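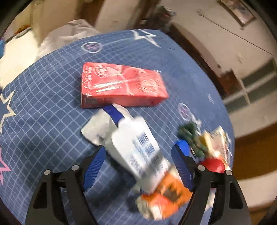 Re: [Laltach Tea List] Storing the good stuff, and how long is too long?

Hello everybody, and thank you for the nice long message about stale tea, which I have now read twice over two different pots. I have been meaning to write in about storage ever since the February order came, and your note gave me the push I needed. I'm one of those people who buys more tea than any sensible household can drink, and then I feel bad about it and buy a tin to make up for it. Over the years I have made just about every mistake there is to make, so let me go through your points in order and tell you what I do now. The first is what to do with a box while it's still sealed, and my answer is to leave the cellophane alone! A red box with its shiny wrap still on it, like the one on the blue starry bedspread, shows the kind of outer wrap I mean, whatever happens to be inside a box. If you're buying tea wrapped that way, that thin layer does more good than most people give it credit for, and I never take it off until I'm ready to start drinking.

On the list, you wrote:

> I opened a Ledus black tea that I've had in the cupboard
> over the stove for a long while and it tasted like nothing
> at all. Not bad, just flat. My sister says tea never goes
> off and I'm being fussy. Is she right?

Well, she's half right, bless her. Dry tea won't hurt you if it has stayed dry. But it does fade, and the cupboard over the stove is about the hardest place in the whole house for it. It gets warm every time you cook, then it cools off, then you boil a pot of potatoes and the steam goes straight up there. I kept mine over the stove for years because that's where my mother kept hers, and I thought I just didn't care for black tea very much. Then we had the kitchen painted and everything got moved to the hall closet for 3 weeks, and I opened a fresh box there and never moved it back. The hall closet is still the tea closet. Our guests find it a little odd, having to go past the coats to pick something out, but they get used to it.

> Would the refrigerator be better? It's cool and dark.

Please don't, at least not for everyday tea. I did this with a bag of Stornetti green that I was being precious about. Every time I took it out to make a cup, the cold leaves sat there in a warm kitchen picking up damp, and in the end they tasted a good deal like the half onion that was on the shelf below. I know there are folks on this list who freeze theirs and swear by it, and I believe them, but I think they're freezing it sealed and letting it come all the way up to room temperature before they open it. I don't have that kind of patience first thing in the morning.

> What about clear jars? I have a lot of them and they
> look so pretty lined up on the shelf.

They do look pretty, and I hate to be the one to say it. Light is hard on tea, green especially. If your jars are going inside a closed cupboard then go right ahead, as long as the lids are snug. If you want them out on the counter, maybe put dried beans in them and keep the tea behind a door. I have a friend from my old street who tucks a tube of brown paper inside each jar, and that works fine, though then of course you can't see the tea and you might as well have a tin.

I buy my tins from Herath, the plain ones with the inner lid. You push the inner lid down and it gives that little sigh, and then the outer one goes over the top. The larger size holds 400 grams of a small-leaf black tea, though nowhere near that much of a big fluffy oolong, so don't go by the weight on the label. And please wash a new tin and let it dry overnight before anything goes in it. Mine came smelling like a machine shop.

> And how long do you keep things before you give up?

This is where I'm going to sound like a fusspot myself. I put a strip of masking tape on the bottom of each tin with the month I opened it. Black teas I like to finish inside a year of opening. Green I try to drink up in 7 months, and sooner if it was a nice one. Anything with bits of fruit or flower in it goes faster than you would think, and the smoky ones seem to go on forever, but they need to live by themselves or everything else in the closet turns smoky too. Ask me how I know! I had a lovely white tea that tasted like a campfire for the whole rest of its life.

When something does go flat, I don't throw it out right away. I'll put in an extra spoonful and make it iced with plenty of lemon, or simmer it with milk and ginger and cardamom, where you'd never notice. Past that point it goes around the roses.

One more thing and then I'll let you all get back to your day. I finally went through the closet last weekend and wrote everything down, and I own 38 teas. I had guessed it was a good bit less than that. So I'm not joining in on the next Laltach group order, unless somebody needs one more person to make the minimum, in which case put me down for the smallest packet of the malty one and please don't let me talk you into anything else.

If you do try moving yours away from the stove, would you write back and tell us whether the next box tastes any different? I'd love to hear it, and I think your sister might like to know as well.

Warmly, and with the kettle on,
Your friend with the tea closet

--
Laltach Tea List
To leave the list, send a message with the word "leave" in the subject line.
Please trim your quotes when you reply.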